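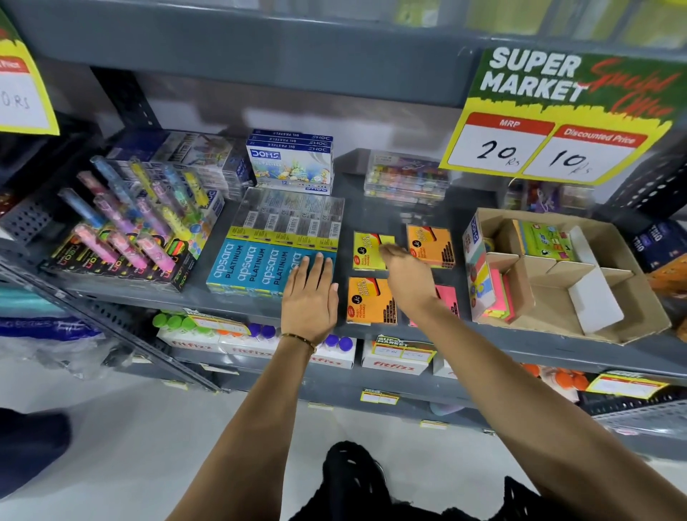

I've been spending my mornings at the Flasten store for our hand-teaching project, and my goodness, I have opinions about stationery now! The idea is simple enough: we do shelf work by hand, the way any shop worker would, and Briltitar (our two-armed robot back at the lab) gets its lessons from the footage. The sticky notes are the fun part. They're small and flat, and the yellow one sits in a loose grid with its orange neighbors, so your fingertips have to come down in just the right spot – try that with a gripper! The shrink-wrapped pencil boxes are another story. You can lay a whole palm on a pack like that, and the clear wrap is exactly the kind of shiny stuff Briltitar has trouble with.

We logged 590 takes in August, and Sang Tôn has been through every one of them, bless her. She wants us to slow down on the reach and stop hovering so long before we pick. Guilty! Định Đỗ is setting up the remote-control sessions next, so we'll be steering the arms ourselves with the hand controllers. I tried it once and knocked over a box of crayons – more practice for me, please.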